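Skaddale Lab Opens Simulated Gripper Comparison to Partner Teams

The Skaddale Robotics Laboratory announced in April that it has begun a side-by-side comparison of three two-fingered grippers, with all first-stage work carried out in simulation. The comparison is run jointly with the engineering group at Trirnstead and uses a two-armed robot placed in a furnished living room.

Each gripper will complete 400 trials under the same arm controller. Trials cover reaching toward a low table, closing on household-sized objects and holding them while the arm changes position.

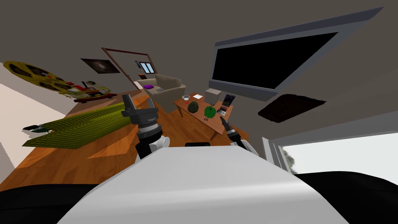 The simulated living room used in the comparison, with the robot's right gripper near the coffee table.

"Differences between grippers are easily confused with differences between controllers," said Hugo Peñalver, who leads the project at Skaddale. "We have fixed the controller for this stage. The fingers, the wrist mounting and the closing force are the only items that change."

The laboratory selected a living room over a plain test bench so that the arms would have to work near furniture. The room's layout was prepared by Trirnstead staff, who will also maintain the object set during the study. Views from the robot's own position are recorded in every trial and stored with the joint readings.

Cylindrical objects form a separate part of the protocol. They are scored for slip and for rotation within the fingers, and a trial is marked incomplete if the object leaves the grasp before the arm reaches its final position. 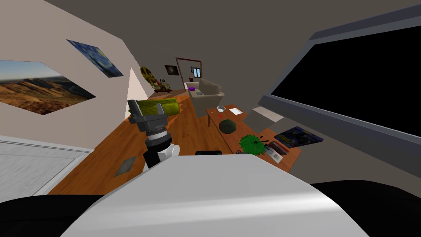 A yellow-green cylinder held by one of the robot's grippers.

Sylvie Tremblay, head of simulation at Trirnstead, said that the results would be checked on physical hardware at the Skurkbridge site before any ranking is released. Some 500 physical trials are planned for that stage.

Partner teams may request access to the simulation files through the Skaddale project office. Requests should state the arm model and controller version in use.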